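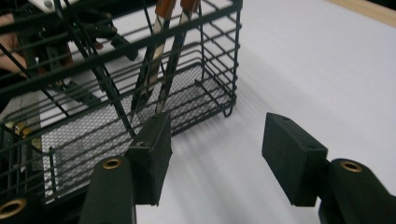
Table setting and utensil storage — inspection checklist
Site: Ikodcombe, dining table. Inspected by Malathi Unnithan, 2 January 2024. Sheet 2126.

1. Utensil basket, wire
Check: no broken wires, no sharp ends, stands level.
Comment: Black wire, open sides, fine mesh floor. The curved foot at the corner holds the floor just clear of the table top. Run a cloth along the rim; if it snags, withdraw the basket. Mesh to be brushed out weekly, as crumbs lodge in the openings.

2. Utensils in basket
Check: handles upright, working ends down, nothing through the side bars.
Comment: Handles up, acceptable. Long utensils lean to one side, so the load should be spread before the basket is moved. Wooden handles are not to be soaked. Any split longer than 6 mm — replace.

3. Table surface
Check: clean, dry, no lifted edges or loose covering.
Comment: The pale surface shows marks readily, but it also shows glare, and a film of grease can be missed from directly overhead. Inspect from a low angle and then by hand. 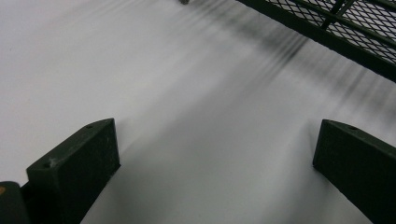

Wipe from the far edge towards the near one and change the cloth between tables. Nives Leone asks that spray is not used within 300 mm of the basket. Agreed, added to the Grendness sheet as well.

4. Paper covering
Check: flat, no tears, no overhang at the seated side.
Comment: A strip of bare wood at the far edge is permitted. Tape only at the corners.

5. Place setting
Check: placemat flat, plate free of chips, fork sound.
Comment: Striped mat, white wide-rimmed plate, fork with a brown wooden handle. Feel round the rim of the plate with a dry finger.

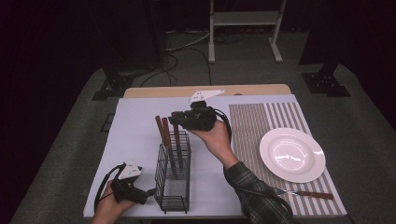 Forks left crosswise at the near end of a mat are easily caught by a sleeve. Final position is beside the plate, tines away from the sitter.

6. Floor and access
Check: carpet flat, walkway clear.
Comment: Keep cables off the seated side of the table. Recheck after any furniture is moved.

Follow-up: Chandrasekhar Nambiar to supply spare mats. Copy to Jaqueline Xolalpa.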